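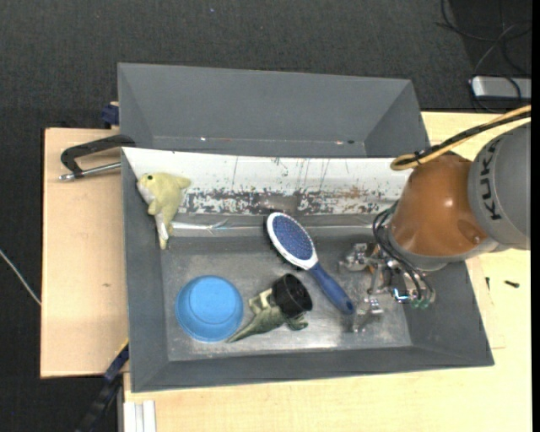 Shark, bowl, dinosaur and hairbrush in the front bin, with the arm coming in from the right.

Relau bin-picking kit: four months with it in a shared workshop

I'll say up front that I paid for my own Relau kit, well, a third of it. Gisela Pereyra and Sipho Zwane put in the rest, and the three of us have been at it in the evenings since April. It's a bench kit for people who already have an arm and want it to pick up jumbled things out of one bin and drop them in another. You get two grey bins, the brackets, a long printed manual and the software licence. You don't get the arm, the gripper, the clamps or the table, so read the list properly before you order (Gisela did, I didn't).

The bins first, as they take all the punishment. The slope on the walls is a lovely bit of thinking! Things slide back towards the middle and don't get stuck tight in a corner, or not nearly as often. Ours has scuffed badly on the bottom and the white panel along the back of the front one is a right mess low down, paint chipped through to black and rusty brown. It doesn't affect the picking as far as I can tell, but for the money I'd have liked a tougher finish. The outer walls still look smart.

Fixing them down is where I'd knock a mark off. The brackets allow more wobble than I'm happy with when something heavy leans on the rim, so we use clamps on the left-hand side as well. Works a treat, only it eats into the space on the board where I used to put my tea.

Now the software, which I was ready to hate. Setting it up took two evenings, most of that spent on page 157 of the manual, where the bin corners get measured. Do it slowly. I rushed the first go and the gripper came down well off to one side of everything, and I blamed the arm for an hour before Sipho measured again. After that it was good, really good, and you can change how fast it goes down into the bin without stopping the job — a small thing, but I use it every night.

What does it pick well? Chunky, soft things are a doddle. The yellow plush shark gets lifted nearly every time, whichever way up it has landed. The green dinosaur is fine on its own and a pain as soon as something is lying on top of it. The blue bowl is hit and miss, it depends whether the fingers find the rim. And the hairbrush! I've grown to dread that hairbrush. By the handle it comes up sweetly, by the head it swings round and drops off half the time. We've logged 2631 picks so far and I'd guess the brush is to blame for most of the swearing.

Support has been decent. I wrote to them about a licence that kept logging itself out and had a reply from Fatima Masilela the next morning with a fix that worked. The spare parts are dear though, a single new back panel is 300 with postage, and I'm going to have a go at repainting ours before I pay that.

Would I buy it again? Yes, if I was sharing the cost, and probably not on my own. If your bench is small, check the size of two bins one behind the other, they want more depth than you'd think. I'm giving it 4 out of 5, and Gisela says that's generous on account of the brackets.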